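Did Knights Really Need a Crane to Get on a Horse? And Other Clothing Stories to Doubt

You have probably heard some wild stories about what people wore long ago. Knights were so heavy they had to be lifted onto their horses. Everybody in the Middle Ages dressed in brown sacks. Ladies in big hoop skirts could not fit through doors.

Some old clothing stories are true. Plenty are not, and a few are half true, and those are the hardest to sort out. So before you believe the next one, let's ask a nosy question: how does anybody know?

Where do the stories come from?

Cloth rots. Put a wool cloak in the ground and most of the time the worms, the water and the tiny living things in the soil will finish it off. Metal buttons and buckles last much longer. Because of that, a person who digs up an old house might find a whole handful of buckles and not one scrap of the clothes they held together.

That leaves us with pictures, writing, and the few clothes that did survive. All three can fool you.

Pictures can fool you. A painter might dress a shepherd in clean, pretty clothes because the rich person buying the painting liked it that way. Painters also put people from Bible stories in the fashions of the painter's own time. If you used those paintings to learn what people wore in ancient Jerusalem, you would be off by more than a thousand years.

Writing can fool you. People love to complain about what other people wear. If a grumpy writer says that all the young men are walking around in shoes with toes as long as their arms, should you believe him? Maybe he saw one pair. Maybe he just didn't like young men.

Even real clothes can fool you. The ones that get saved are often the fancy ones. Think about your own closet. Which would your family keep for 60 years, your best outfit or the T-shirt you wear to paint the fence?

The knight and the crane

Let's try out our nosy question on the knight.

A full suit of battle armor from the 1400s usually weighed somewhere near 50 pounds. That sounds like a lot, and it is. But the weight was spread all over the body, and knights trained in armor from the time they were young. People today have put on armor like it and climbed ladders, done cartwheels and gotten on horses with no help at all.

Armor made for jousting could be heavier, because a jouster did not have to run or fight on foot. Even so, there is no good proof of a crane. The story seems to have spread through jokes, plays and movies. It's a funny picture, so people kept passing it along.

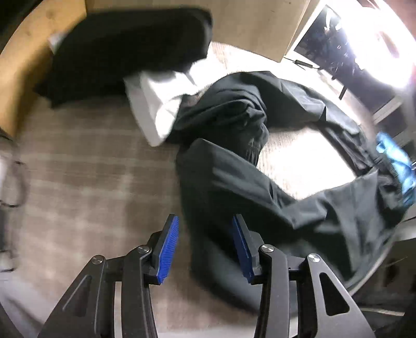 Now for the one about brown sacks. Movies love to show poor villagers in mud-colored rags, as if color had not been discovered yet. But dye plants grew in a lot of places. Woad made blue, madder made red, and weld made yellow. Ordinary people could and did wear those colors, though theirs were often paler than the bright ones rich people paid for. Black was a trickier matter. Today a plain black piece of clothing can lie in a crumpled heap on the carpet, all twisted up, and no one would call it a treasure. In the 1400s a deep, even black took a lot of skill and often several dye baths, and the best black cloth cost a great deal. If you owned some, you would not have left it in a bunch on the floor. A cheap black could fade to a rusty brown, or the iron used to make it could slowly eat the cloth. So when you see a rich merchant in an old painting wearing nothing but black, don't assume he was being modest. He may have been showing off.

Could you fit through the door in a hoop skirt?

In the 1850s and 1860s, many women wore a crinoline, a sort of cage made of thin steel hoops. Cartoons from the time show women stuck in doorways, or with so much skirt that nobody could sit near them.

Notice the word "cartoons." Cartoons are supposed to be silly. The steel hoops were springy and could be squeezed or tipped to one side, so a woman who was used to hers could manage doors and chairs pretty well. Most everyday crinolines were also smaller than the ones in the jokes.

Here is the half-true part, though. Crinolines could be dangerous. A wide skirt swings out where the person wearing it can't feel it, and houses back then had open fires. Skirts did catch fire, and people were badly hurt. The cartoons got the doors wrong and mostly left out the fires.

What about "everyone wore it"?

Be extra careful with the word "everyone." A farmer, a sailor and a duke did not shop in the same place. Many people wore secondhand clothes, so a cook might be wearing a jacket that had gone out of style years before. Clothes were cut down for children, patched, turned inside out and sewn up again, and at the very end sold as rags to make paper.

Questions to ask

Next time somebody tells you a fact about old clothes, try these on them.

Who said it first, and did that person see it?
Was it a joke?
Is it about rich people only?
Has anyone tried it out?

You can ask them about this page, too. Go look some of it up. If you find out we got something wrong, good for you.

More to read

Why Are Buttons on Different Sides?
Who Wore the First Pockets?
Did Vikings Have Horns on Their Helmets?
Wigs, Powder and Fleas
What Is Felt Made Of?

Galtent Pages for Young Readers | Contact us | © 2023 Galtent | Back to top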